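Nava finger pad fault

The Nava finger pad fault is a failure of hand-held gripper tools, first reported at the Skotilside workshop in Nirkedthorpe in November. The ridged pad on the inner face of a finger came away from its backing under side load, and the fruit then slipped or was bruised. Of 307 recorded grasps with oranges and apples, 9 ended in this way.

The fault was difficult to notice, as a pad could stay in place while the jaws were open and move only when they closed. Delali Mensah, who examined the returned fingers, found that the glue had been applied before the surface was fully clean -- a mistake of assembly, and not of design.

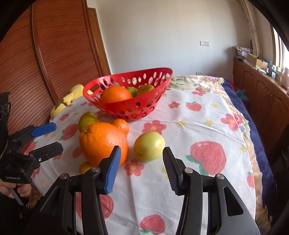 Large round fruit gave the most trouble. The load on an orange falls near the tip of the finger, where the glue layer was thinnest. Two operators at Wustham also reported pinched fingertips when they pushed a pad back by hand, and this practice was later forbidden. Pads are now pressed for 10 minutes after gluing.

See also: Gripper maintenance; Wustham trials

Last updated: November
Print this article | E-mail this article
Contact | Copyright Skotilside | Back to top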